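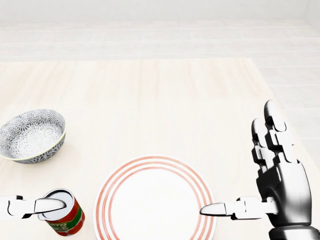

Revora's parliament has 135 seats, and under its standing orders a petition needs 600 verified signatures before a committee has to consider it. I have been reading the draft amendment on disability access to polling places, which reached the lower house in November by that route. Most of the coverage has dealt with the principle. My interest is in clause 16, which sets out what a polling station must contain. It requires a writing surface "of adequate height and area" and gives no measurement for either. A plain pale tabletop with a shallow round bowl standing towards the left of it could meet that wording or fail it, depending on who is asked to judge. A voter in a wheelchair needs to know the clearance underneath, and the clause is silent on that as well.

The earlier text, drafted by Hsiu-ying Chiang for the Castholm legal centre, put the figures in a schedule. The schedule was dropped at second reading on the grounds that technical detail belongs in regulations. I can see the argument. Regulations are easier to revise, and primary legislation full of dimensions ages badly. But the bill as it stands says the minister "may" issue regulations. It sets no deadline and no default standard for the period before they exist.

Dusar passed a similar law with the same permissive wording. Its regulations took 19 months to appear, and one general election was held in between. Local officers applied their own standards — Matheson district used the old building code, and its neighbours used nothing at all. Complaints were dismissed for want of a rule to measure them against.

Two changes would deal with most of this. Replace "may" with "must, within six months of commencement", and restore the schedule as an interim standard that lapses once regulations are made. Neither touches the principle of the bill, and the cost falls on the same budget either way. The committee takes written submissions until the end of the month. Mine runs to two pages and is mostly about clause 16.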